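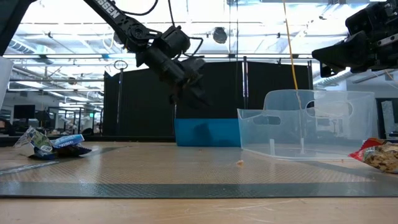

Kolbrún Baldursdóttir wrote in to ask why anyone would teach a pair of robot arms to pick up snack wrappers when a person with a trash bag does the whole table in under a minute. Fair. Short answer, the wrapper is the hard part, and that's the reason we picked it. Long answer is this page. Tips from the bench, in the order I remember them.

What we were testing: does the policy do better if the demos are messy? Two training sets, same size, same operators. In the tidy set every wrapper started flat, in one of a few marked spots. In the messy set we crumpled them and dropped them wherever. 3,017 demos in all, counting the ones we later threw out. Then 200 test runs for each policy, on wrappers neither had seen.

Messy set won. 76 percent of runs cleared the table, and the tidy one got almost half. Arnar Ravn had bet on tidy and would like it noted that tidy was faster when it worked. It was.

Now the tips.

Crumple by hand, every time. Don't keep a box of pre-crumpled wrappers, they go soft and all end up the same shape. Fresh fold, squeeze, drop.

Drop from elbow height. Higher and they skate off the table.

Shiny film is bad for depth. Silvery insides, clear bits, anything like that — the sensor gives you holes. We stopped trying to fill them in. Left the holes, let the policy see plain color too, and it coped. The Kornis filter was a waste of two days, might work for you if your lights are lower.

Speaking of lights. Overheads blow out if the exposure is set for a dark backdrop. Lock exposure before the session and write the number down on tape. Auto will drift when an arm goes past.

Black cloth behind the table. Cheap curtain is fine. Ours has people walking behind it all day and the policy never noticed. Iron it? No. Do wash it, lint shows.

Mat under the work. Fingers can press down a little without scraping the wood. Tape the corners, check them at lunch, a lifted corner ruined a whole afternoon for us and we didnt see it until playback.

Cables. Leave slack at the wrist, more than you think, then run the arm to every corner by hand before you power up. If it tugs anywhere, redo it. Velcro not zip ties, you'll be redoing it.

Crumbs. Empty bags are not empty. Shake them out over the sink first, then wipe the mat between batches with a dry cloth. Wet cloth leaves streaks and the streaks look like film to the camera. Greasy fingertips on the gripper — dish soap, old toothbrush, dry completly. Grip gets noticably worse by the end of a chip day.

Clear bins versus solid ones. We used to test with solid only. Clear ones confuse things, the policy would aim at the wall as if it were the opening. Mix both kinds into training from day one. Retrofitting cost us a week.

Pinch the point, not the belly. For operators: go for whatever end sticks up. A puffed bag grabbed in the middle squirts out sideways. The policy picks up the habit from you, good or bad.

Scoring. One person runs, a different person scores, and the scorer doesn't get told which policy is on. Wrapper hanging on the rim counts as a miss. Decide that before, not during, we argued over 4 of them.

Things I'd still like to know: does any of it carry over to paper napkins. Plalari said they'd try it on theirs, nothing back yet. Lekmont wants the labels, will post when they're cleaned up.

Updated 28 Jan 2021, fixed the bit about exposure. Next page is on gripper pads and what glue holds.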